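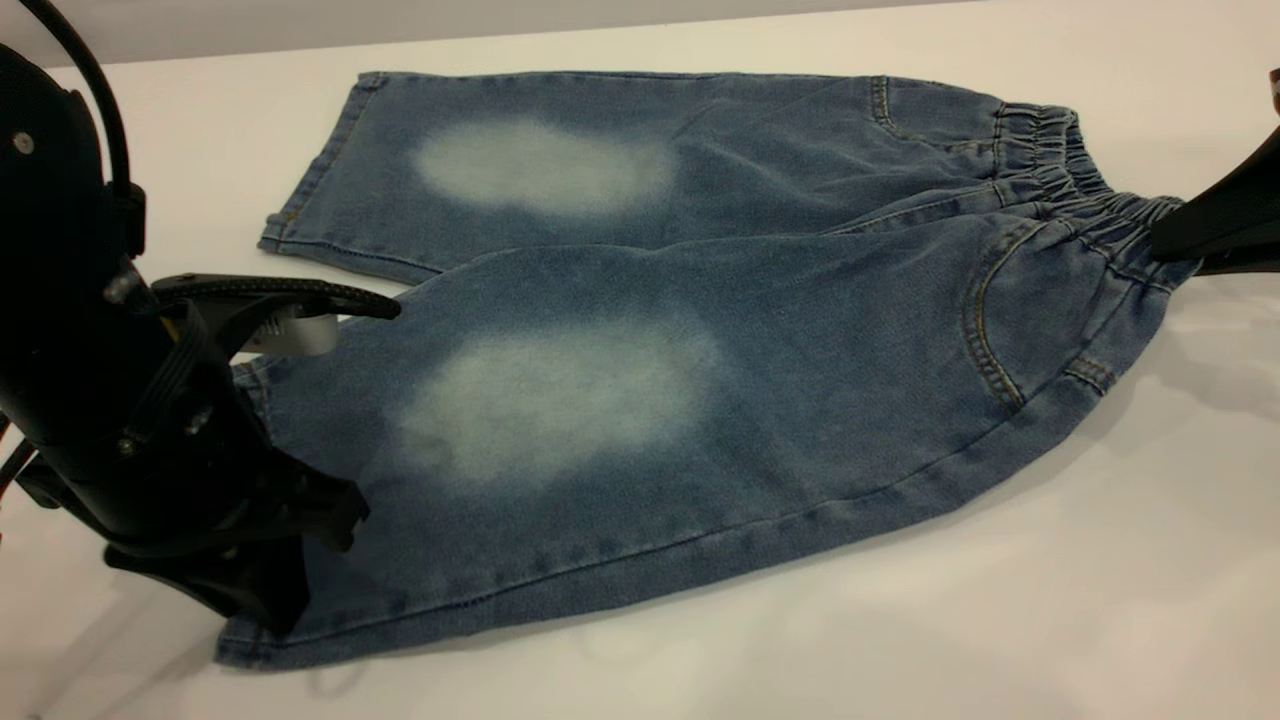 Slide 1. Children's jeans, elastic waist, faded patch at each knee.

Speaker notes: Running a children's clothing swap in a small town
Clolladside Community Hall, October, evening session

Leave slide 1 up while people find seats. Start at 7:10 even if the back rows are still filling.

Opening. Thank the hall for the room. Say who this talk is for: people who have thought about starting a swap and have not done it yet, or who ran one and found it was more work than they expected. It is not a talk about textile waste in general. There are good talks on that and I am not the person to give one.

Kids grow fast. Most families in Clolladside have a bag of outgrown clothes in a closet and a child who needs the next size up. A swap puts those two families in one room. Elastic-waist pants are a good item to bring up early, because they fit a child for longer than a fixed waist and they always go first.

Slide 2. How ours began.
We started with one table in the Pawłowska Street library, in the room behind the magazines. Six families came. Two of them brought only baby clothes and needed school clothes, so they went home with nothing. That was the first lesson and I will come back to it under sizes.
At our last swap we took in 357 items. Do not dwell on the number. People ask for it, so give it and move on.

Slide 3. The rule on what you can take.
We tried points first. One point for a shirt, two for pants, three for a coat. It took so long at the door that the line went down the stairs. We dropped it after the second swap.
Now the rule is: bring what you have, take what you will use. If you have nothing to bring, come anyway. Someone in the audience will ask about resellers. Answer: it has happened, we spoke to the person, and we did not change the rule.

Slide 4. Sorting.
Sort by size and nothing else. No boys' table and girls' table. It doubles the number of tables and parents look at both anyway.
Size labels are a problem. A 5 from one store is a 4 from another, and many labels have been cut out or washed blank. Tape a ruler to the edge of the sorting table. For pants, measure the inside leg. For shirts, measure armpit to armpit. Write the size on masking tape and stick it on the front. Masking tape comes off; the stronger tapes leave glue.
Sizes above 8 are always short. Older kids wear things out or hand them to a cousin. Say in the flyer that you want the larger sizes, and put it in the first line.

Slide 5. What to turn away.
Broken zippers, stains you can see from arm's length, anything with a drawstring at the neck. Car seats and bike helmets, every time — you have no way to know their history.
Faded is fine. Plenty of jeans are sold with worn-looking knees, so new helpers need to be told that fading is not damage. Tell them to feel the cloth from the inside. If it is thin enough to see light through, it goes in the rag bag.

(Water. Check the clock. Should be near 7:30.)

Slide 6. The room.
Walk through the floor plan. Drop-off at one door, shopping at the other. If your hall has only one door, take drop-offs the evening before. The group in Jirnutia does it that way and their morning is calmer than ours.
Strollers need a place to park. We forgot this.
Open at 9:30, close at noon. The last half hour is mostly people talking, so start folding then.

Slide 7. Money.
Hall rental was $46. We cover it with a coffee jar. Bags, tape and flyers came from home the first year. Do not charge at the door if you can avoid it.

Slide 8. Leftovers.
Decide where they go before you open. We had more than 3 carloads left after the spring swap and no plan, and they sat in my garage until summer. Now the Rorkano thrift shop takes them the same afternoon. Call ahead — they will not accept winter coats in May.

Questions. If there are none, ask who has a hall in mind and what month they are thinking of. The sign-up sheet is by the coffee. Flyer template and size chart are on the table to the left of the door, take one of each.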